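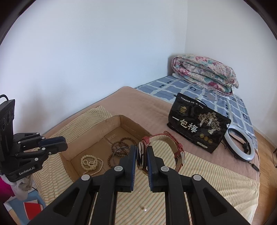
The red strap, white stitching, silver buckle.

Sorting my aunt's jewelry - what do you keep, what do you pass along?

radwa_s
Hello all. Long-time reader, and I finally have a reason to post. My aunt Hala Ramadan moved into a smaller apartment in October and asked me to go through her jewelry with her, and oh my goodness, that woman never let go of a single thing! She wore a watch every day of her working life and changed the strap to suit her shoes. The red one is my favorite and she says I can have it, but she also says that about everything and then calls me at 11 at night to ask for it back.

My questions are mostly about storing things. She kept it all mixed together, beads and bangles and watches, and I'd like to do better by it. I've also got 6 cousins who would each like "a little something" and I would love to hear how other families handled that part without hurt feelings.

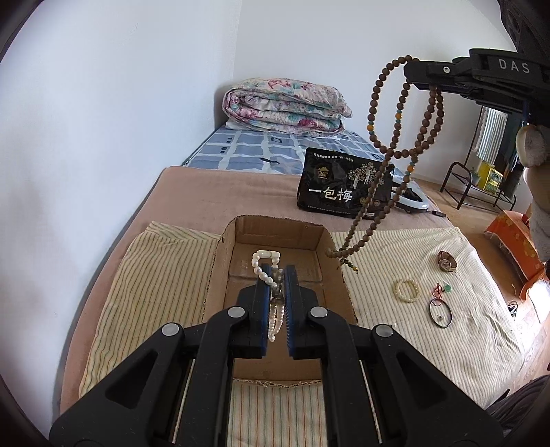

She's particular about her beads, too. They were a present from her mother-in-law, and there was a long frost between those two, so I never know if she wants them kept close or sent far away. I don't even know if they're real. Does it matter? I suppose it matters if we're dividing things up.

tansyfield
Welcome, Radwa! Your aunt sounds like mine. For beads of any sort, lay them flat in a soft cloth pouch. Don't hang them on a hook, the thread stretches over the years and then one day you're on your knees under the dresser with a flashlight (ask me how I know). Leather straps like a bit of air, so keep them out of plastic.

old_gilbert
Rub a bead very gently on the edge of a front tooth. Gritty means pearl, smooth means glass or plastic. My father did it with every strand that came into the shop and he was hardly ever wrong.

tansyfield
Oh, please don't do the tooth thing, Gilbert! It can scratch them, and some of the better fakes feel gritty too. Take them to a jeweler. Mine looked at two strands for me while I waited and wouldn't take a penny.

old_gilbert
I said gently. But fine, a jeweler if there's a good one nearby. Ours closed and the next is an hour's drive, so I'll keep using my tooth.

nenar_lane
On the cousins - we drew numbers when Grandma's things were shared out. Number one picks first, then around the table, and on the second go you start from the other end. It took a whole Saturday and a lot of coffee cake, and everybody was still speaking at supper.

marigoldmae
I'm going to disagree a little, and I hope you'll take it kindly. Your aunt is still here! Let her do the giving. My mother handed things out herself and told us the story with each one, and I remember those afternoons far better than I remember the brooches. Drawing numbers is for afterward.

nenar_lane
That's a fair point, Mae. Grandma had passed by then, so we didn't have the choice.

radwa_s
You are all so kind. I read Mae's post to my aunt over the phone and she was quiet for a bit and then said she wants the cousins over for lunch, and that I'm to make the rice. No teeth will be involved, sorry Gilbert. I'm buying pouches this week. Tansy, would cotton do, or does it need to be flannel?

tansyfield
Cotton is fine, so long as it's been washed once.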